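3.2 Simulated kitchen and workshop set-up
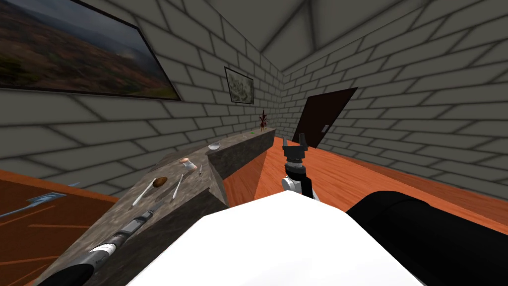

Figure 4. Simulated kitchen used for the counter tasks, with the gripper of the right arm raised and open.

The physical robot described in Section 3.1 was built in a shared workshop at Zellside, where bench space is booked by the evening and large furniture cannot be left standing. A full kitchen counter could therefore not be kept in place between sessions. Development of the arm controller was moved to a simulated kitchen, named Homgate, and the workshop was kept for assembly, wiring and the final trials.

Homgate is a single room with brick walls, a plank floor and a long stone-topped counter that turns a corner and continues towards the back wall. The corner was retained after early tests on a straight counter gave results that did not carry over to the homes we had in mind. Small kitchen objects, among them utensils and a shallow white bowl, are spread over the work surface (Figure 4). Wall pictures and a potted plant were included so that the vision module would not be tuned to bare surroundings.

The simulated body has two arms. Joint limits were measured by hand on the built robot and entered in the model by Myung-ja Ma, who also wrote the collision checks. The first version of the model allowed the elbow to pass closer to the body than the real cable loom permits. This was corrected in August, and all results given in Section 4 were obtained after the correction.

Each trial begins with a reset of the arms and a new placement of the objects. The controller is then given one target and a time limit of 26 seconds. A trial is recorded as a success if the target is lifted clear of the counter and held until the limit is reached. Contact between either arm and the stone edge ends the trial at once and is recorded separately from a missed grasp, as the two faults call for different repairs on the real machine.

A total of 500 trials were run in simulation. Of these, 177 ended in edge contact, most of them with the arm reaching across the front of the counter for a thin utensil. The path planner, Isah, was then changed to lift the wrist before any sideways movement. In a repeat of the same 500 placements, edge contact fell to 163. The gain is modest, and we regard low approaches to flat objects as the main open problem of the build.

Motor commands pass through the same software layer, Britivis, in simulation and in the workshop. No settings were altered between the two apart from the speed limit, which was halved whenever other members were using the neighbouring benches. Friction between the finger pads and smooth handles is poorly modelled at present, and grasp rates for spoons should be read with this in mind. The workshop trials are reported in Section 4.2.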